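## 4. Lodging a petition for removal

Use this section when a member of the public asks the tribunal to begin removal of an appointed officer. For ordinary complaints about conduct, go back to section 3.

Before you start, you need a clerk's login for Rirkell and the signed petition on paper. A scan alone is not accepted at the Skondton registry.

1. Open Rirkell and choose **New matter**, then **Petition – removal from office**.
2. Enter the name of the petitioner exactly as it is signed. Do not correct the spelling.
3. In the field **Grounds**, pick one ground only. If the petition states several, pick the first one and write the others in **Notes**.
4. Enter the section of the Act which the petitioner relies on. If none is given, write "not stated".
5. Press **Save as draft**. The matter receives a number, for example 1,727.
6. Write this number in pencil on the top right corner of the first page.

**Caution:** Do not press **Serve** at this stage. Service sends a notice to the officer's counsel and it cannot be recalled by the registry.

Annexes to the petition are put in order before they are stamped. Each annex keeps its own letter, also when two annexes come from the same witness.

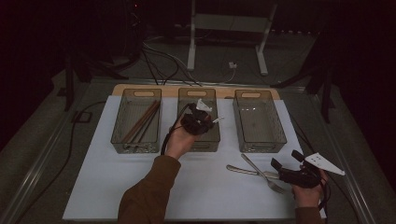 *Fig. 4: Three grey open-topped bins in a row on a white sheet, with sticks in the left one.*

7. Scan the annexes one by one and attach them to the draft. The limit is 84 pages for each file – longer annexes must be divided.
8. Ask a second clerk to compare the scans with the paper. Both clerks put their initials in the **Checked** field.
9. Change the status to **Ready for judge**. The draft is now locked for editing.

**Note:** If the petitioner is represented by Conside or by Šimkus, use the firm's address for service and leave the private address empty.

**Note:** When a petition is withdrawn before step 9, choose **Close – withdrawn** and keep the paper. Do not delete the draft, even if the petitioner requests it.

Questions about locked drafts go to Celeste Matos. For access rights to Rirkell, write to Albertina Mota and give your clerk number.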